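Pritov Releases Version 2 of Its Grasp Planning Software for Wrist-Camera Robots

Update adds floor-level planning, thin-object detection and a new log viewer 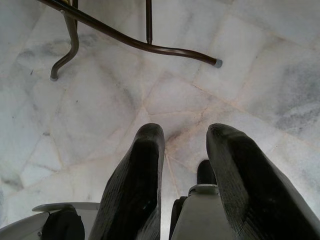

Pritov Perception and Planning Team

COLTBRIDGE, May 2020 – Pritov today released version 2 of Lestcombe, its grasp planning software for robot arms that carry a camera at the wrist or gripper. The new version is meant for work close to the floor in furnished rooms, where narrow legs, bars and rods limit how a gripper can approach an object. It is available now to all customers with a current license.

Earlier versions of Lestcombe were written for tabletops and bins. They built a map of the work area from a fixed overhead camera and used the wrist camera only for the last step of a grasp. Version 2 can build the whole map from the wrist camera. The planner merges views as the arm moves and marks any space it has not yet seen as blocked until a later view clears it.

The main change is in how the software handles thin objects. Tubular furniture stands are hard for depth-based mapping, and glossy metal makes them harder. Lestcombe now runs a separate line and edge detector next to the depth map. When the two disagree, the planner keeps the larger of the two outlines. A furniture leg may be treated as slightly thicker than it is, and the arm will take a wider path around it.

Floors needed work as well. Stone tile with veining and grout lines produced false edges in version 1, and the planner sometimes treated a joint between tiles as a small step. The new floor model fits a single plane first and then checks each edge against it. Edges that have no height are dropped from the map but kept for tracking, where they help the software estimate the motion of the wrist.

Pritov tested the release on 1025 recorded approach runs. Of these, 627 were made over tile or stone floors and the rest over wood and carpet. In the tile and stone group, the planner found a collision-free path on the first attempt in 92 percent of runs. Runs that failed on the first attempt are included in the test notes, together with the planner settings used.

The gripper itself is part of the picture in every wrist view, and it has to be removed before mapping. In version 1, users drew a mask by hand for each set of fingers. Version 2 creates the mask from the gripper model and the current finger opening, and updates it as the fingers move. Hand-drawn masks from existing projects still load.

Other changes in this release:

Log viewer. Camera views, planned paths and joint positions can be played back on one timeline. A path can be replanned from any point in the log with different settings.

Approach limits. Users can set a minimum clearance for each finger as well as for the wrist and forearm.

Simulator link. Recorded maps can be exported to the Chraibi simulator and replayed there without an arm connected.

Configuration files. Settings are now stored in one file per project. A converter for version 1 projects is included in the installer.

Version 2 does not plan for objects that move during an approach. If the map changes by more than a set amount, the arm stops and waits for a new plan. Support for slow-moving objects is being developed and is planned for September.

Customers should read the upgrade notes before installing. The camera calibration format has changed, and arms calibrated under version 1 need to be calibrated again. Pritov will continue to provide fixes for version 1 until the September release.

About Pritov

Pritov develops perception and motion planning software for robot arms. The company is based in Coltbridge. Its products are used in research labs and by equipment makers.

Press contact: Pritov Press Office, Coltbridge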